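Refinishing a Painted Wooden Toy or Puzzle Board

Older painted boards chip first at the corners and along the rims of the cutouts. A full strip is seldom needed. The method below covers spot repair followed by a new clear coat over the whole piece.

Before you start

If the board's age is unknown, test the paint for lead. Swab kits are sold at most hardware stores. If the test is positive, stop. Do not sand it, and do not return it to a child.

Materials

Sandpaper in 220 and 400 grit
Water-based acrylic paint, matched to the original
Clear water-based topcoat rated for toys
Lint-free cloth, small flat brush, painter's tape

Cleaning

Remove all loose pieces and store them in a tray in their original order. Wipe the board with a cloth dampened in water and a drop of dish soap. Do not soak it. Water that gets into the cutouts swells the grain, and the pieces will bind. Let the board dry overnight, standing on edge.
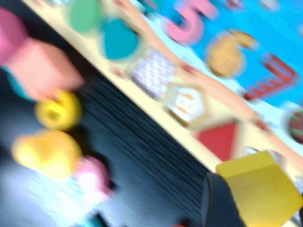 Sanding

Feather the edge of each chip with 220 grit until a fingertip passes over it without catching. Work with the grain on bare wood. On sound paint, scuff lightly with 400 grit, enough to dull the gloss. Fold the paper over a craft stick to reach inside the cutouts, and take off as little as possible there. Paint buildup on these walls is the usual cause of a tight fit.

Painting

Tape off adjoining colors. Apply two thin coats and allow two hours between them. Pull the tape while the second coat is still soft. Mix more paint than the first coat requires, as a second batch rarely matches.

Topcoat

Brush on three thin coats, scuffing with 400 grit between them. Keep the coating out of the cutouts except for one very light pass. In February, or in any unheated shop, double the drying times.

Dry to the touch is not cured. Follow the cure time on the can before refitting the pieces. If one sticks, sand the piece and leave the board alone.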